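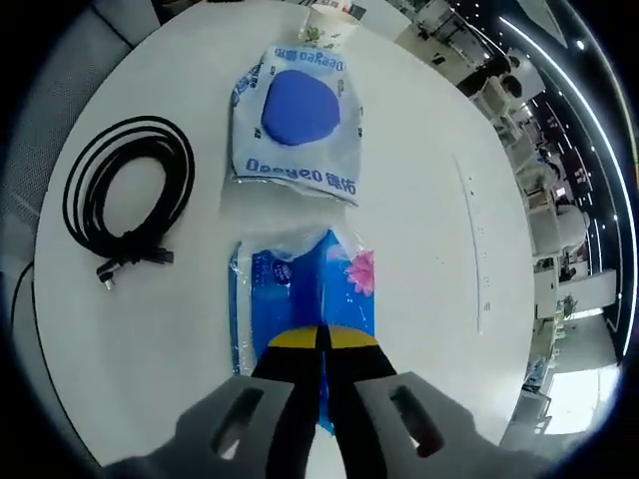 I have been learning to identify birds by ear since March, and I'm completely hooked. I didn't see it coming. I've lived at the edge of Hendard for years and if you'd asked me what the mornings sounded like I'd have said "birds," and that would have been the whole answer.

Then one morning before six, with the window open, I heard a song go up, stop, and come back a little different. And again! I lay there trying to remember the first version while the fourth was already going. It was a song sparrow, the most ordinary bird in the county, and I was as thrilled as if it had flown in from another continent.

So I started a list. Just sounds, no sightings allowed unless I'd heard the bird first. I'm up to 18 species now, which any serious birder would find adorable, but every one of those took me a real stretch of standing still with my mouth slightly open.

A few things have helped. Learning one bird at a time is the big one. My first week I downloaded a set of 124 recordings and tried to play through them like an album, and by the end I couldn't have told you a robin from a car alarm. Now I take one bird, listen to it over breakfast for several days, and go out hoping for that bird and no other. It's slow and I love it.

The silly phrases work too. The white-throated sparrow really does sound like it's singing "Old Sam Peabody," and the towhee really does tell you to drink your tea. Where there isn't a good phrase I make one up. My one for the house wren is unprintable but very accurate.

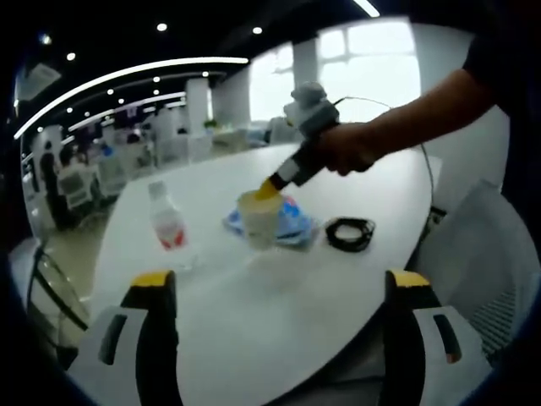 The best place I've found is the Ganell trail, the lower loop that follows the creek. The upper loop gets all the attention for the view (fair enough, it's a great view), but the creek side has willows and wet ground and a big messy tangle of blackberry, and it's loud in there by half past five. I heard my first common yellowthroat from the footbridge. Witchety-witchety-witchety, over and over, from a bush I could have touched, and I never saw so much as a feather.

Robins are still my trouble spot. Everything sounds like a robin. The grosbeak sounds like a robin who took lessons, the tanager sounds like a robin with a sore throat, and I've now been fooled by both more than once. I had three tanagers on the list in pencil that I've had to rub out.

We Use Cookies. This site uses cookies to remember your preferences and count visits. Accept | Manage settings
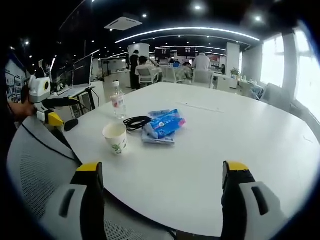

Evenings are a different crowd. I'd been ignoring them because everyone says dawn, dawn, dawn, but a couple of weeks ago I walked out to Entili Pond after dinner and there was a wood thrush back in the trees. If you've never heard one, please go find a recording tonight. It sings two notes at once! It has a double voice box and it harmonizes with itself, and I stood there until it was too dark to see the path and had to shuffle back to the car.

Next I want to get the warblers straight, or at least the ones that pass through here. Also owls. There's supposed to be a screech owl near the old Fekine orchard, and I'm going to go sit on the wall there with a thermos until I hear it or my feet go numb.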